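Writing rules people will read

The house rules for arm work at Buvadetti used to run to 90 pages. They now fit on 20, and the woman who cut them down is still a bit giddy about it. "I love a good standard," she says, before I've got my coat off. "I really do. People think rules are the dull part, but a good rule is somebody's bad afternoon, written up so you don't have to have it yourself!"

She came to the firm from Zanura, where she looked after packing lines and learned to distrust any instruction with the word "appropriate" in it. "Appropriate speed. Appropriate distance. Who decides? The tired person at ten to five, that's who." Her first job at Buvadetti was to go through the old manual with a pencil and strike out every line that couldn't be checked by someone standing next to the table. It took her most of November.

What survived is pleasingly plain. Stop button within reach of a seated person, and tested before the first run. Any change to the tool at the end of the arm means a fresh slow run – even if it's the same tool going back on. One person gives the word to start, and says it out loud. She is especially fond of that last one. "We had two people nodding at each other, and each thought the other one was in charge. A nod isn't a signal."

The rule that caused the most grumbling says that every run must have a written start layout, simple enough for a newcomer to set out from the page. The team working on Andau, their tabletop project, thought it would slow them down. She asked them to try it for 2 weeks and they never went back. "Now if a run goes odd you can set it up again and look properly. Before, it was all 'well, I think it was over there somewhere'." 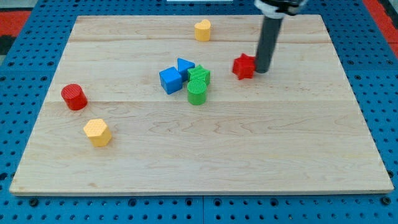
Layouts are where she gets really animated. A good one, she says, names things so that two people can't pick up different pieces, and colour on its own won't do it. "Say you write 'go to the green one'. Well, there's a green star and a green cylinder right behind each other, so which? Write 'red star' and you're fine, even with a red cylinder over on the left." She also wants the approach written down as well as the target, particularly when the tip of the rod has to come in as close to a block as it does beside that star. The layout sheet has a line for it, and a run with that line left blank doesn't start.

The log is up to run 978, and she reads every entry, including the boring ones. Next she is helping the Esteban workshop write rules of their own. She won't let them copy hers. "They've got different tables and different habits. They can pinch the headings, though – I'm very proud of the headings."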